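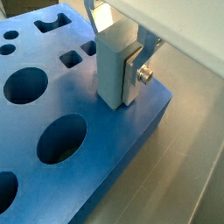
4.2 Repair behavior in the lower mid-range group

The second part of the study looks at what owners of cheaper phones do when the battery no longer lasts a full day. We asked this question separately from the questions on broken screens, which were treated in Section 4.1. A broken screen is a sudden event and the owner must decide quickly. A weak battery comes slowly, and many owners live with it for months before they call it a problem.

The answers come from 432 owners in two towns, Prendthorpe and Breltumbridge. All of them had used the same phone for at least 18 months at the time of the interview. The interviews were made in the local language of the participant by Augustina Odoi and Kasun Weerakoon, and the notes were coded by the other authors. Where the two coders did not agree, the case was discussed and given one code only. The coding list was fixed in May, before the first interview in Breltumbridge, and it was not changed later.

Of the 432 owners, 211 said that the battery was the first reason they had thought about buying a new phone. This group is the one we call "battery-led" in the rest of the paper. The others named the camera, the storage or the speed of the phone, or they gave no clear reason. We did not offer a list of answers to the participant, so the word "battery" had to come from the owner.

Inside the battery-led group, the wish to repair was stronger than we expected from earlier work (Hsu and Mapplebeck). Many owners had already asked for a price at a shop. What stopped them was in most cases the waiting time. Independent shops in Prendthorpe do not keep batteries for the less common models, and the owner must leave the phone or come back on another day. For a person who receives work calls on this phone, a day without it is a real cost, and several participants described it with the word "impossible". One woman who sells cooked food from her home told us: "If the phone is in the shop, I am closed."

The sealed back cover was mentioned less often than we had thought. Owners seemed to know that the cover is glued, but they saw this as a matter for the technician. The technicians themselves had a different opinion. In the shop interviews, which are reported fully in Section 5, they said that the glue is the main source of risk in the work, especially on phones with a thin glass back. Two shops refused to open such phones at all – they would only send them to a larger service center in Follholm.

Figure 2. Share of battery-led owners who asked for a repair price, by age of phone and by town. Owners who could not remember the month of purchase are left out.

Figure 2 shows that the share rises with the age of the phone until the third year and then falls. We understand the fall in the following way. After three years the phone has often stopped receiving security updates, and the owner who knows this does not want to pay for a new battery. However, only a small part of the participants spoke about updates without being asked. It is possible that the age of the phone works in a more simple way, and that an old phone just looks not worth the money. Our data cannot separate these two explanations.

There was also a difference between the towns. In Breltumbridge, the Gachanja chain of shops offers a loan phone during the repair, and 40 of the battery-led owners there had used this offer or knew somebody who had used it. These owners spoke about battery replacement as a normal service, similar to new tires on a car. We do not claim that the loan phone is the cause, as the town is also richer and has more shops. Still, the result agrees with the comments on waiting time in Prendthorpe, and it should be tested in a place where only the loan offer is changed.

The tables for this section were last corrected on 13/01/2025, after Elibariki Ogola found that a few owners with two phones had been entered under the wrong model. The correction did not change the order of the reasons given by owners – only the model table in the appendix is different from the earlier version.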